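Stedgate Learning Supply
Classroom Equipment / Student Robotics / Club Sets

Obi Sorting Challenge Set, Club Edition

The Obi Sorting Challenge Set supports student projects in which a team records handling tasks with hand-held grippers and uses the recordings to train a small robot arm. It is intended for after-school clubs and for elective classes in grades 8 through 12.

Grippers are not included. The set may be used with any hand-held model a school already owns. Schools entering the Vikell Student Challenge should confirm their equipment with the regional office before ordering.

Contents
20 printed task cards
4 team logbooks, 40 pages each
1 instructor guide
1 license for the Zalia labeling software, limited to 1,000 clips per school year

Ordering
Orders are accepted from schools, libraries and registered clubs. Purchase orders must carry the name of the supervising teacher. Sets ordered after December 2, 2020 ship in February. Replacement logbooks are sold separately.

Work Surface and Objects
Teams supply their own objects. The guide recommends a mix of hard and soft items, such as tins, small boxes, plush toys and charms, placed on a flat surface. A printed play mat is suitable. Objects may be set inside an open box for the Level 2 cards. Grippers should be opened fully before each recording begins. 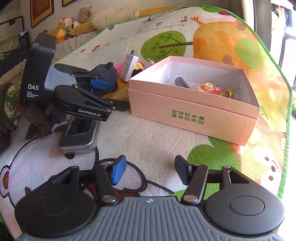
Support
Questions on card levels, software licenses and club registration may be directed to Widad Kassab, Education Programs, Stedgate Learning Supply. Please include the school name and order number.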